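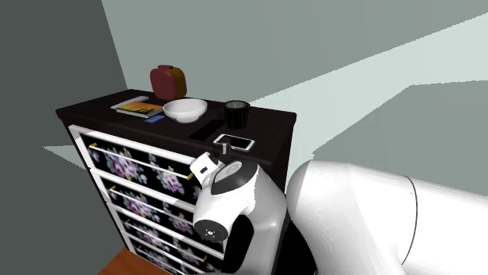 Histoire du décor domestique, séance 3 : le motif floral, du jardin au mur

Bonjour à toutes et à tous. Je remets au propre mes notes de la dernière fois, avec les passages que j'ai sautés parce que j'ai (encore) trop parlé des indiennes. Vous n'avez pas besoin d'apprendre tout ça par cœur, mais lisez au moins la partie sur le raccord, on s'en servira en atelier.

1. D'où viennent toutes ces fleurs ?

On a tendance à penser que la fleur sur un meuble ou un mur, c'est un goût de grand-mère. En fait c'est une affaire de commerce maritime ! Au XVIIe siècle arrivent en Europe des cotonnades peintes et imprimées venues d'Inde, légères, lavables, avec des couleurs qui tiennent. Les gens en raffolent, on s'en habille, on en tend les lits et les murs. Les fabricants français de laine et de soie s'affolent, et en 1686 le royaume interdit l'importation et l'impression de ces toiles. La prohibition dure jusqu'en 1759, et pendant tout ce temps on en porte quand même, on en passe en contrebande, on en cache dans les doublures. Je trouve cette histoire formidable, vous l'aurez compris.

Dès que l'interdiction tombe, les manufactures poussent un peu partout. La plus connue est celle d'Oberkampf, à Jouy-en-Josas, fondée en 1760. Quand on dit « toile de Jouy », on pense tout de suite aux bergères en camaïeu rouge ou bleu, mais une très grande part de la production, c'était des petites fleurs polychromes, imprimées à la planche de bois. Les scènes à personnages sont venues ensuite, avec la plaque de cuivre, qui permet un trait beaucoup plus fin.

2. Fond clair, fond sombre

Question de Bronwyn Lockyer pendant la pause : pourquoi les fonds noirs ou bruns paraissent-ils si modernes alors qu'ils sont anciens ? Bonne question, et je n'ai pas de réponse complète. Le fond sombre, on le trouve déjà dans les bouquets des peintres hollandais du XVIIe, où il fait avancer les pétales vers nous. On le retrouve dans les laques importées d'Asie, puis dans la tôle peinte et le papier mâché du XIXe, ces plateaux noirs couverts de roses que vous avez forcément croisés en brocante. Sur un tissu imprimé, c'est plus délicat qu'il n'y paraît : il faut couvrir une grande surface d'une teinte régulière sans manger le bord des fleurs.

Un rose sur du blanc, ça se repose. Le même rose sur du noir, ça brille presque. Les violets, eux, ont tendance à s'enfoncer dans le fond, et c'est pour ça que les dessinateurs leur mettent souvent un petit liseré clair ou les posent contre une feuille. Essayez chez vous avec deux feuilles de papier et trois crayons de couleur, vous verrez tout de suite.

3. Le raccord (à lire vraiment, celui-là)

Le rapport, c'est l'unité de dessin qui se répète. Le raccord, c'est la manière dont une répétition rejoint la suivante. Raccord droit : le motif se retrouve à la même hauteur d'un lé à l'autre. Raccord sauté : il est décalé, le plus souvent d'un demi-rapport, et l'œil repère moins vite la grille. Pour un semis de fleurs, le sauté est presque toujours plus agréable.

Et quand on coupe le motif en morceaux, pour des panneaux, des portes, des façades de tiroirs ? Là il y a deux écoles. Soit on fait courir le dessin d'une pièce à la suivante, et il faut prévoir la largeur de chaque joint, sinon les tiges se cassent. Soit on encadre chaque panneau d'un filet ou d'une moulure, et chacun devient un petit tableau à part. Tiburcio Carrillo défend la première avec passion, moi je penche pour la seconde (je suis paresseuse, et le cadre pardonne beaucoup de choses).

4. William Morris, très vite

On y reviendra en février. Retenez que son premier dessin de papier peint est un treillage avec des rosiers, que les oiseaux y sont de la main de Philip Webb, et qu'il tenait à ce que la plante garde une logique de croissance : une feuille doit partir d'une tige, une tige doit venir de quelque part. Regardez les imprimés bon marché d'aujourd'hui avec ça en tête, vous allez trouver des fleurs qui flottent dans le vide à chaque coin de rue.

5. Pour la prochaine séance

Choisissez un motif floral chez vous, sur n'importe quel support (rideau, assiette, boîte à biscuits, tout me va). Relevez le rapport au calque, dites si le raccord est droit ou sauté, et écrivez 300 mots sur le fond et les couleurs. Pas plus, je lis tout le monde ! Faustino Sandoval m'a demandé si on pouvait prendre un vêtement : oui, à condition de le poser bien à plat.

Ceux qui préfèrent dessiner peuvent proposer un rapport de 16 cm de côté, en 3 couleurs plus le fond. Berenice Palacios prête son calque à qui en manque, il est dans l'armoire de la salle 11. Remettez le rouleau à sa place ensuite, s'il vous plaît.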